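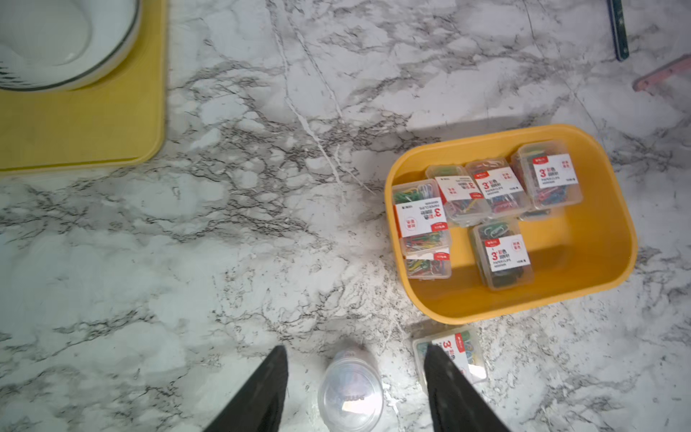

One of you wrote on last week's feedback sheet that sorting a kitchen counter sounded too simple to need a whole session. Fair enough! I thought so too, until I taught it the first time back in June and we ran way over.

## Session 10 - Trays and bins

So, my basic rule: a tray is for things you're using now, a bin is for things waiting to go somewhere else. A white bowl on a yellow tray reads as "in use" from across the room. A shallow bin right on the marble is your holding spot (I like shallow ones - you can see the bottom).

Busy veining hides small stuff, by the way. I once lost a gray lid on a counter like that for most of a morning.

**For next time**

- Read pages 26 and 27 of the Landeg packet
- Pick one stretch of counter at home and sort it with one tray and one bin, no more
- Write down whatever didn't fit either one - we'll start with those

We're in room 318 again, Hendar building. Bring your own bin if you have one you like!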